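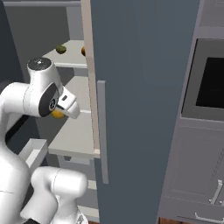

Right, I finished the second draft of the Brurkitz book last night and I've got thoughts, so you're all getting a thread. Mute me if you need to.

If you're new, it's romantic suspense. Woman comes back to a seaside town to sell her dad's boatyard, finds out the man who was meant to have drowned there didn't. Jalen Pruitt is the local sergeant who never believed it either. They do not get on. (They do get on.)

Draft one had 27 chapters and the kiss was in chapter four. FOUR. I don't know what I was thinking, they'd only met in chapter two and he'd spent most of chapter three taking a statement.

So it's moved. I won't say where, but my sister read the new version on the train and sent me a text that was all vowels, which I'm taking as a good sign.

Moving it broke everything, mind you. Every time one of them touched the other's arm afterwards, it read as if something had already happened. I went through the lot looking for arms. So many arms! Why are my people always holding each other by the elbow?

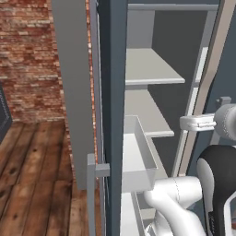
Brick wall, floorboards, fridge-style cabinet open.

Next problem was Haddad. He's the solicitor, and in draft one he's the baddie, and every single reader I had spotted him by page 200. One of them spotted him when he offered somebody a biscuit.

I tried giving him an alibi. I tried giving him a dog. Then I was in the bath and thought, what if he's just a solicitor? What if he's a bit cold and a bit greedy and that's all there is to him?

I'm so pleased with this. He's still horrible in the will scene, you'll still want to throw something at him, but the real one is somebody you've been having a nice cup of tea with since chapter one. I got goosebumps typing it and I already knew who it was.

Saddest cut: the lifeboat scene. 1,489 words, took me most of August, and I loved it. She's soaked through, he gives her his coat, there's a whole bit about the buttons. But they'd both have had to forget a clue for it to work, and she isn't daft.

It's sitting in a folder called NOT DEAD. The coat might turn up in book 2.

A few of you asked what I write in. It's Penamix, the plain version, with the word count hidden or I just stare at it. I do the plotting on the backs of envelopes and then lose the envelopes.

And yes, it's going to Plekik when it's ready, same as the last one. No date yet, please don't ask me for a date, I go all hot.

Still to fix: the ferry timetable in chapter nine, the sergeant's eyes (grey, then brown, then grey again - sorry, Jalen), and the last line, which I've written eleven different ways and hate in all of them.

Tell me your favourite slow burn in a crime story, the grumpier the better. I've got a week off from my own lot and nothing on the bedside table.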